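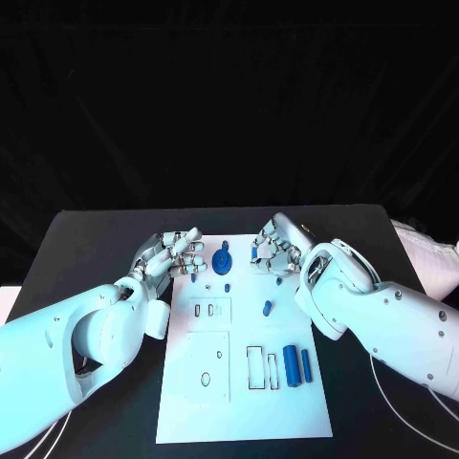
How does the planner decide which blue part to pick up next?
It scores every part it can see by how sure the pose estimate is and how far the nearer hand has to travel, then takes the best one and plans the grasp and the insertion together.

From: Sachiko Yoshida
To: tredinow-users
Subject: Re: [tredinow-users] part ordering and the new grasp scorer

Hi Adelino, hi all,

I put the short version at the top so people who only wanted that can stop reading. The long version is more fun!

Adelino Bastos wrote:
> We moved to the May branch and the order of picks changed on us.
> Is there still a fixed list somewhere? Also, our planning calls
> time out now and then when both arms are over the board.

The fixed list is gone. Graça took it out when she merged the scorer, and I'm so glad she did. The old list meant one bad pose at the top held up everything behind it. Now a part with a shaky estimate just drops down the queue and gets another look after the arms have moved (often a hand was hiding it anyway). If you want the old behavior for a comparison, set order_mode to "static" in the task file and it will read your list as before.

On the timeouts: I replayed our logs last night. Out of 3,199 planning calls, 2,073 came back on the first try with the default settings. Nearly all the rest were arm-against-arm checks near the wrists, where our collision shapes were far too fat. Fernanda redid them as capsules, and with the limit set to 1,600 ms I got 24 timeouts on the same logs. I did a little dance in the kitchen.
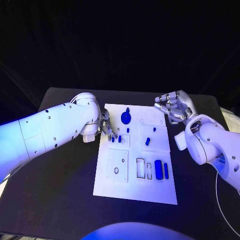
Both hands over the board, blue parts and plates in place.

The capsule shapes are on the "wrist-capsules" branch. You'll need to rebuild the planner package, and please delete the cached distance fields first or you'll get the old shapes back (I lost an hour to this). Could you try it on your setup and send me the planner log, good or bad?

Still open: round pegs get a yaw value they don't need, and the sampler wastes time on it. Margarida has a patch half done.

Sachiko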